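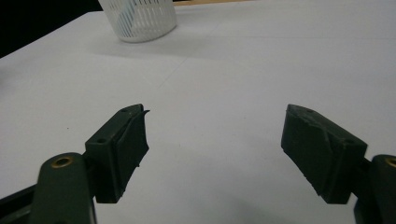
The mesh cup and the white table: speaker notes
Drovent Homes and Hobbies evening, 20 minutes plus questions

Slide 1. Opening

Leave the slide up while people find seats. White table, white mesh cup standing towards the back. Say hello, thank them for coming out.

Start with the cup. I love these cups! I have owned more of them than I'd admit to my family, and I think they are one of the best cheap things you can put on a desk. Hands up if there's one at home. Hands up if you know what's at the bottom of it. (Wait for the laugh. If there isn't one, carry on.)

Then say what the talk covers: where to stand a cup on a table, what to put in it, how to clean it, and why I've come round to white on white after years of telling people to avoid it.

Slide 2. The great tip-out

Tell the Riseck story. I ran a desk morning at Riseck last year and asked everyone to bring a pen pot exactly as it was, no tidying beforehand. We tipped the lot on to one big table and had 300 things in front of us. I did count, it was the whole point of the morning. Pens mostly, but also allen keys, a tent peg, birthday candles, a thermometer, half a pair of chopsticks.

57 of the pens didn't write. People were going home with pots that were mostly air and they were thrilled, and so was I.

Pause on this one, people like to shout out the oddest thing in theirs. Let them. Two minutes at most.

Slide 3. Back of the table

Point at where the cup stands on the opening slide (click back if need be). Towards the back is where I'd put mine too. Your arms live at the front of a desk. Paper lives at the front. A cup at the front gets an elbow in it before lunch.

Try it with the demo table. Sit down, reach for the cup without leaning. If you have to lean it's too far, bring it in by a hand's width and try again. Left-handers, do it on your own side and ignore my arm.

Mention deep tables. The Honkanen trestle I use at home is so deep that the back edge is no good for anything I want daily, so my "back" is really the middle. Show the photo on my phone to anyone who asks afterwards, it isn't in the slides.

Slide 4. What goes in

My own rule, and please pinch it or change it: only things that stand up, and only things used in the last fortnight.

In mine at the moment:
two black pens
one pencil
scissors, points down
a six-inch ruler
a soft brush for crumbs

That's it. Rubbers and clips sink and get lost, so they go in a saucer. Rulers longer than the cup is tall times two will have it over, I've done it with a metal one and it landed in my tea.

Have the heavy ruler ready and do the tipping demo. Move the water glass FIRST.

Slide 5. Why mesh

You can see through the sides, a bit. Dust drops out instead of sitting in a fluffy ring. It weighs next to nothing and you can pick it up with two fingers when you wipe the table.

Be fair about the drawbacks. Fine pencil tips poke through on the coarser ones. Some have a rough seam and will scratch a painted top, so run a thumb round the base before you buy, or stick felt underneath. Ink marks on white mesh are a pain.

Cleaning: old toothbrush, warm water, washing-up liquid. Shake hard. Stand it upside down on a tea towel overnight. Please don't put it back damp, the first one I had left a brown ring on a shelf and the ring is still there.

Slide 6. White on white

My favourite bit, don't rush. For years I said get a bright cup so you can find it. Then I borrowed a white desk at the Nakuletti studio for a week and put a white cup on it, and I was amazed at how calm it was. The cup faded off and the pens did the talking. I could spot the red pen from the door.

It does show every speck. Be cheerful about this! A white table tells you it needs a wipe and the wipe takes less time than making toast.

If someone asks about dark tables: same idea, dark cup, and a lamp nearer than you think.

Slide 7. Have a go

Pass round the box of cups (26 in the box, collect them all at the end, last time I was short). One each, or share. Ask people to empty pockets and handbags of anything pen-shaped and test each on the scrap paper. Dead ones in the bucket by the door.

Walk about while they do it. Good thing to ask: when did you last reach for that one?

If running late, skip this and go straight to questions.

Slide 8. Questions

Likely ones:
Jam jars? Lovely, but heavy, and they ring when you drop scissors in.
Children's desks? Two small cups beat one big one. Felt tips get their own.
Make-up brushes? Yes, bristles up, and wash the cup more often.
Drawer people? Lay the cup on its side at the back, it works surprisingly well.

Next session is in April, kitchen utensil pots. Sign-up sheet is on the table by the coats. Take the bucket with me.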